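Tercombe Makers Board > Competitions and Shows

Pavilion shortlist is up

sawdust_lil
18/04/2022
Well, the Tercombe garden pavilion results are out and we came 3rd! Sisik won it with the woven willow one. I'm chuffed for them, but I did love our folding roof.

plumbline
Congrats Lil! Can't agree on the winner though. Willow's lovely in a drawing, but that thing has to stand out on the green until October. Arboleda's oak frame should have had it.

sawdust_lil
You would say that, you've never met an oak peg you didn't like :) Are you going up for the exhibition? We've got a room booked for 2 nights.

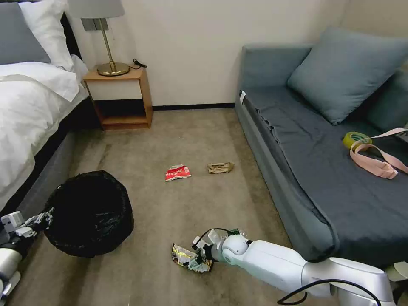 Our room for the show

plumbline
Very nice, I'll be in the van. And pegs don't blow away.

kerf400
Disagree, plumbline. I've had a willow screen up for years on a windy plot and it's fine. My grumble is the budget: 2437 quid doesn't buy much oak, so how was Arboleda going to build theirs?

plumbline
Offcuts, they said so in the entry notes. Fair point about your screen, but a screen isn't a roof.

sawdust_lil
Skolier are doing the groundworks whichever one it is, so I'll ask them about the footings on Friday.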